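Unau Rovers to play home matches at Bultcombe Park from next season

2022-03-10

Unau Rovers Baseball Club will play its home fixtures at Bultcombe Park from the start of next season, after signing a two-year agreement with the ground's owner, Odoi Leisure.

The club has played at the Drultside recreation ground since it was formed. Drultside has no permanent mound and no covered seating, and league rules on outfield fencing have meant that a temporary barrier had to be put up before every home game. Bultcombe Park has a fixed backstop, dugouts on both sides and a full-length outfield fence.

Total attendance at Rovers home games last season was 3,189, the highest the club has recorded. Season tickets at Bultcombe Park will go on sale in December. Existing holders will be able to renew at the current price of £97 for an adult ticket, and children under 12 will continue to be admitted free with a paying adult.

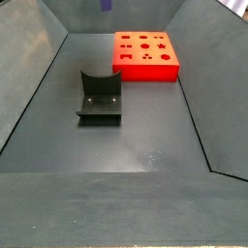

The first team will finish the present season at Drultside. Its pitching staff is unchanged from last year apart from two additions, both left-handers, who have moved up from the development side. The club expects to name its opening day starter in the week before the first game.

The development side and the under-16s will stay at Drultside after the move. The club will keep its batting cages there, and the Saturday junior sessions are not affected.

Work at Bultcombe Park before the move will include relaying the infield, repairs to the third-base dugout and a new scoreboard behind left field. Odoi Leisure will pay for the infield. The club will meet the cost of the scoreboard from its own funds. Car parking will be at the Mill Lane entrance, and supporters coming by bus should use the stop outside the leisure centre.

A full fixture list for the present season is available from the club office and on the Unau Rovers website. Seating plans for Bultcombe Park will be sent to season ticket holders by post before renewals open.

Ends

Media enquiries: Press Office, Unau Rovers Baseball Club, Drultside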